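Plollcombe House - Residence Diary
August 25, 2021

Work on the second-floor dressing room resumed at nine. The room is entered in the register as Room 528, although the door still carries its former number, and a request to have the plate changed was sent to the Ilow office again this morning.

The purpose of the day was to settle the placement of the furniture before the new guests are received. Ms. Vasanthi Reddy had asked that the vanity table stand against the plain wall, away from the window, and that the footstool be kept with it as a set. Both pieces belong to the Inga group and are listed together under inventory number 1347. The drawers were checked against the list and their contents recorded on the usual sheet.

It was agreed that the top of the vanity should be kept nearly bare. Earlier arrangements had included a tray, two lamps and a dish for jewelry - all of these have been returned to the linen closet on the first floor.

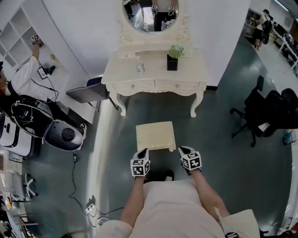
The vanity table with its oval mirror, the quilted footstool, and the plant in its square black pot.

The pump bottle may remain for the present. The plant is to be watered on Mondays by the housekeeping staff, and the saucer from the hall cupboard should be used when this is done.

Mr. Dale Zacharias raised the matter of the white shelving. He would prefer to see books on the upper shelves, while Ms. Reddy favors leaving them open for the use of guests. No decision was reached. The small framed card on the lower shelf will stay where it is until the wording has been approved.

The invoice from Plurkel for the restoration of the mirror frame was received in the afternoon mail. The amount of $2,439 exceeds the approved sum of $2,000, and a written explanation has been requested. Payment is held until the reply arrives.

Felt pads for the legs of the footstool remain to be ordered. The next full review of the upstairs rooms is set for December. The room was locked at half past four and the key returned to the front desk.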